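3.2 Why crayons, and why bins

Sorting small art supplies is one of those chores that looks trivial until you try to write down the rules. A crayon rolls, hides behind larger things, and says what it is mostly through its color. That makes a crayon table a lovely place to study tidying! Kang and Pritchard, in their earlier Damovmont survey, gathered 1,508 written notes from parents and teachers on how they put art corners back in order, and crayons came up more than any other supply.

We kept the setting plain: a green tabletop, loose crayons, and open containers (Figure 2a). 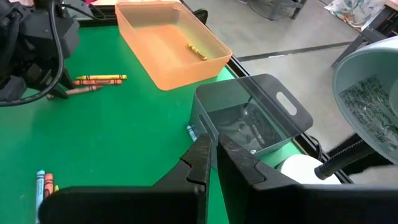 The colors deserve a closer look than they usually get. Red-orange and orange are easy to tell apart side by side and surprisingly easy to mix up across a table, and the same goes for yellow and yellow-green. Our raters disagreed most often on exactly these pairs – a result we find delightful, as it matches what the teachers in the survey told us about their own classrooms. The paper wrapper helps, but only when the printed side faces up.

Containers matter just as much. A see-through bin shows what it already holds, so people tend to keep adding like to like. With a mesh or solid-sided basket, the raters leaned over and checked from the top before deciding. Mathias has argued that the container teaches the rule, and after watching around 700 tidying episodes we are inclined to agree with him.

Figure 2. Crayons and containers on the green table. (a) Translucent orange bin holding a yellow crayon, with a dark gray bin nearby. (b) Orange, blue, pale yellow and grayish-blue crayons in front of a row of containers, with a desk lamp behind.
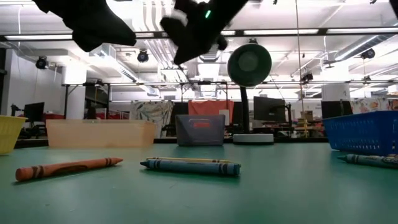
3.3 Rating the finished table

Each rater scored the finished table from 1 to 5 for tidiness, without talking to the others. Ties were settled by Bukhari.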